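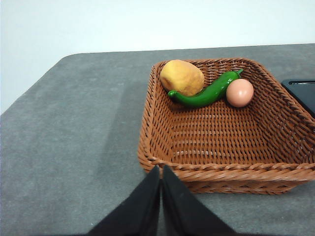
Brevthorpe Community Board > Food and Growing > Veg box schemes: is Imrie worth it?

saltmarsh_sid
Posted December 19, 2022

We've had the Imrie box for a year now and the renewal letter has landed. It's going up in January, and the letter calls this "an exciting change to our pricing". I was not excited. I like the idea of a veg box very much. I like it slightly less when it's the third week of celeriac and I'm hiding it in a mash that the children can detect from the landing.

Has anyone moved to the Stesedine lot instead? Do they come out as far as the Surneck road?

pottingshed47
Stesedine do come out to Surneck, but only as far as the chapel. After that you're a "collection customer", meaning you drive to a garage and sign a clipboard. We did it for one winter. Veg was good. The clipboard pen was on a string too short to reach the clipboard.

For what it's worth, I think their potatoes are better than Imrie's. Proper floury ones that fall apart if you look at them sternly.

marrow_minded
Disagree on the potatoes. Floury is all very well until you want a potato salad, and then you've got soup. Imrie send a yellow waxy one from late summer that I'd happily pay extra for, and as of January I will be.

saltmarsh_sid
We've had those. No complaints about the potatoes at all. It's the celeriac I want to speak to someone about.

quietgoose
You can put celeriac on your "no thank you" list, you know. Log in, go to My Box, scroll past the recipes. You're allowed 2 things. I've got celeriac and fennel down and haven't seen either since.

saltmarsh_sid
A year. I have been eating it for a year.

pottingshed47
To be fair they hide it well. The recipes go on for ever and most of them are for celeriac.

tenpenny_lane
Going to be the grump here. I added it all up last winter and you can get the same veg off the market in Brevthorpe for a good bit less, and you choose it yourself. You also don't get a leaflet about the farmer's dog. Take a basket, be there before 10 and you'll have your pick.

marrow_minded
Some of us are at work before 10.

tenpenny_lane
Then go at the end of the day when they're knocking it down. I've come home with more chillies than a sane person could use. They freeze perfectly well whole, by the way – no need to chop them first, and you can grate them straight from frozen.

quietgoose
Seconded on the chillies. Less convinced about the end of the day. Last time I tried it there was one stall left and he was selling phone covers.

hens_on_loan
Does anyone add the eggs to their Imrie box? I did for a few months. Lovely eggs, but they go at the bottom, under the swede. I wrote to them and had a very nice reply thanking me for my order number 865 and hoping I'd enjoyed my swede.

pottingshed47
Stesedine put eggs in a separate bag. I'm only saying.

marrow_minded
You only ever are.

saltmarsh_sid
Right, I've been on the site. Celeriac is off the list, and I've used my other one on kohlrabi as a precaution. I'll stay with Imrie until spring and see how we get on. Tenpenny, which side of the market is the chilli stall? The far end by the bank, or the one near the bus stop?

tenpenny_lane
Bus stop. Bring change, he doesn't hold with cards.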